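Steamed Buns on the Counter: Your Questions
14 comments | 38 shares

I started answering bun questions one at a time, and then my little post about weeknight mantou and pleated buns got 2,715 visits in June and I couldn't keep up. So this page is where I put everything. I use an electric steamer with a perforated metal tray and a glass lid, and I've been making buns in it long enough to have messed up in most of the available ways. If your question isn't on here, leave it in the comments and I'll get to it, usually late at night with tea.

Do I need a bamboo steamer?

You don't. I own one, it's lovely, and it lives on top of my cupboard holding onions. Bamboo does soak up some of the steam, so you get fewer drips, but an electric pot with a metal tray makes perfectly soft buns and you can wipe it clean in a minute. My friend Citlali Arellano is bamboo all the way and we've agreed to stop discussing it.

How many buns can I steam at once?

Fewer than you think! They puff up a lot, and two buns that touch will glue themselves together and tear when you pull them apart. In a small round tray I go with four and leave a good finger's width between them before they've risen, more if I've been generous with the filling.

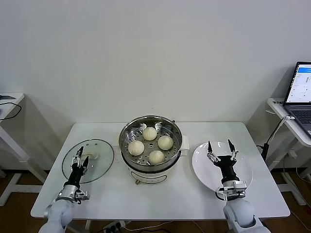 I know it's tempting to squeeze one more in there. I did it for my nephew's birthday and ended up with one enormous bun with five tops. He loved it, but I wouldn't serve it to anybody over the age of six. If you're making a big batch, keep the second round in the fridge while the first one steams so they don't overproof on you.

How long do they take?

Plain ones go 12 minutes in my pot, filled ones 15, counting from when I see real steam. If yours are straight from the freezer, add another five or six. Don't thaw them first, they go wrinkly and sad.

Cold water start or hot water start?

Both work. I start cold when the dough seems a bit sleepy, so it gets some extra rising time as the pot heats up, and hot when the buns already look nice and puffy. Sibusiso Adams wrote in to say he always starts cold and always gets good ones, so if you only want to remember one way, do his.

Why did my buns collapse when I took the lid off?

Oh, this one hurts. Most of the time it's the temperature change. Turn the pot off and leave it alone for three minutes, then tip the lid open a crack, wait another minute, and only then take it all the way off. Overproofing will do it too – if the dough was already jiggly and full of big bubbles going in, no amount of patience at the end is going to save it.

What are the yellow spots on my buns?

Those come from baking powder that didn't dissolve. Sift it, or stir it into a spoonful of water before it goes in the dough. They taste okay, slightly soapy if you get a big one.

Should I take them all out at once or one by one?

One by one, and without dawdling. I put the plate right next to the pot before I open anything, because hunting around for a plate with a hot bun in your hand is no fun. Wet your fingers or use silicone-tipped tongs, and lift from the bottom edge so you don't squash the pleats.
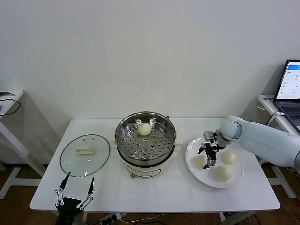
Can I stack them on the plate?

Give them ten minutes side by side first. Fresh buns have a tacky skin, and if you pile them up the top ones will pull the surface right off the ones underneath. Once they've cooled a little you can build whatever tower you like.

How do I stop them sticking to the tray?

Parchment squares are the easy answer, cut a bit bigger than the bottom of each bun. Cabbage leaves are nice too, and you can eat them afterward. If I'm out of both I brush the metal with a thin coat of oil, which works fine as long as I remember to do it, and I remember maybe half the time. Vasilică Iordache swears by a slice of carrot under each bun and I've tried it – cute, and it does work.

What flour do you use?

Regular all-purpose for most days. For a whiter, softer bun I swap some of it for cake flour or cornstarch. My usual dough is 402 grams of flour to 200 grams of warm milk, plus yeast, sugar and a spoonful of oil. (Yes, 402. I overshot the bag once, the buns were great, and now I'm superstitious.) It's a stiff dough, so knead it until it's really smooth. If you feel lumps, keep going.
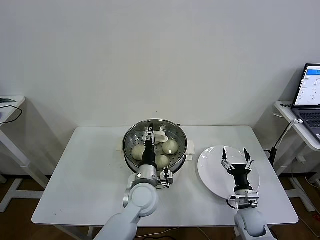 Can I reheat them in the microwave?

Wrap each bun in a damp paper towel and give it 20 to 30 seconds. Longer than that and it turns to rubber. Steaming again for four minutes is better if you have the time, especially for buns from the day before.

My pleats disappear. What am I doing wrong?

Pleats are my favorite thing to fuss over, so bear with me. Roll the wrapper thinner at the edges than in the middle, make your folds small and tight, and don't let the second rise run too long or they'll melt back into the dough. Antigoni Lambrakis taught me to pinch each fold a second time after closing the top, and that helped more than anything else I tried.

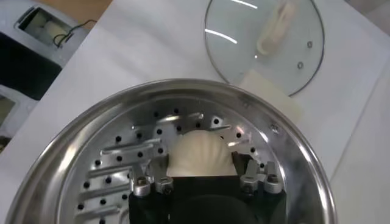
Cleaning is the part I get the most grumpy emails about. Wash the tray the same evening, before the starch dries into the holes. A soak in warm water with a splash of vinegar loosens nearly everything, and an old toothbrush does the rest. If your steel tray has long stamped ridges in the bottom with holes in between, like this one, brush along the ridges and then go back over the holes. Do the inside of the rim too, and go around any rivet, where the gunk likes to hide. I dry mine with a towel so it doesn't get water spots.

Can I freeze them?

Sure, up to two months. Steam them first, cool them completely, freeze them spread out on a sheet and then bag them up. Elba Montecinos asked about freezing them raw, and I've had mixed luck with that. The yeast gets tired.

Will you post the red bean filling?

It's coming! I still have to work out how much sugar I put in, because I've been doing it by eye.

Share this 38 | Comments (14)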